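Home | News | Fixtures | Standings | Officials | Contact

14/03/2022
By the League Office

Gostlow division moves to single-table format for next season

The Gostlow regional division will play as a single table next season, ending the split into east and west sections. Member clubs approved the change by written ballot. The new format applies to senior football only. Reserve and youth divisions keep their present structure.

Under the current system, each section plays a home-and-away schedule and the top two clubs in each go through to a four-team playoff. The single table removes the playoff semifinals. The club that finishes first will be champion, and the clubs in second and third will meet in one match for the remaining promotion place. The higher finisher hosts.

The change follows the withdrawal of Stundilell, which left the west section one club short. Stundilell gave notice in December, after its ground lease was not renewed, and will finish the present season at its existing field. Its results stand. The club has kept its registration with the league and may apply for readmission without paying a new entry fee, provided it does so within 3 years.

Odach moves across from the west section and will have the longest road schedule in the division. Its total one-way travel for away matches comes to 488 miles, against 310 miles this season. The league will pay part of the difference from the travel pool. Clubs must file claims by the end of the month in which the match was played, and claims filed late will be held over to the next payment run. Mileage is measured from the club's registered ground to the host ground by the shortest paved route. Detours are not covered unless the highway department has posted a closure. 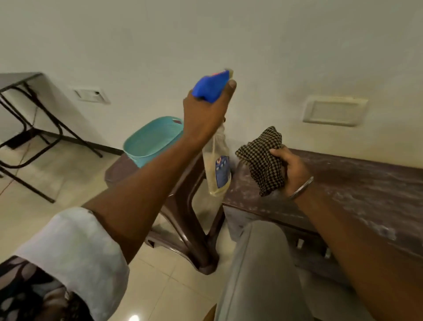
Kickoff times have also been revised. Any match that requires more than two hours of one-way travel will start no earlier than 2:00 p.m. Grounds without lights must still start by 1:30 p.m. after the clocks change in the fall. Where the two rules conflict, the daylight rule applies, and the visiting club may ask for the match to be reversed with the return fixture. Requests have to reach the fixtures secretary before the final schedule is issued. Once it is out, a reversal needs the written consent of both clubs.

Tiebreakers are now applied in this order: points, head-to-head points, head-to-head goal difference, overall goal difference, goals scored. Overall goal difference was previously used first. If clubs are still level and a promotion place depends on the order, a playoff will be held at a neutral ground. Kuo Park is the designated site. In all other cases the clubs share the position.

Kuo Park was chosen for its seating and its drainage. It has 2,041 permanent seats and was the only ground in the division with no postponements this season. The league has reserved the two dates after the final round of matches, and both will be released if no playoff is needed. Gate receipts from a playoff go first to the rental charge and the match officials' fees. The balance is split evenly between the two clubs.

Roster rules are largely unchanged. Clubs may register players until the midpoint of the schedule. A player released by Stundilell may sign with any member club after this season's final match, and no transfer form is needed. The player's suspension record carries over, including yellow cards that have not yet led to a ban. Clubs signing these players should check the totals with the registrar before naming them in a squad.

Match officials will be assigned from one list instead of two. Referees who have worked only in one section should update their availability and home address in the officials' portal, as the assignment software uses the address to work out travel. Assistant referees are assigned the same way. Fees per match stay at the current rate.

The draft schedule will be sent to club secretaries first and posted on the Fixtures page after the comment period closes. Ground conflicts should be reported on the standard form with the date, the reason and at least one alternate date. Forms without an alternate date will be returned. Clubs that share a ground with a school should confirm the school's calendar before replying.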